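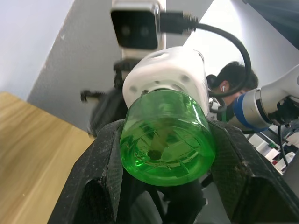 ### 3.2 Resting time and batter

Batters mixed Thursday, same flour (Nava plain), same bowl. Half cooked straight away, half rested 50 minutes in the fridge. Pan at 200 °C, checked before each pour. Rested batter spread slower and browned more evenly, see Figure 2.

**Figure 2.** Colour score by resting time, both batches.

Tasters prefered the rested ones, though not by much. Flavour scores close. Bautista found the same with buckwheat. Overnight rest not tried, fridge space.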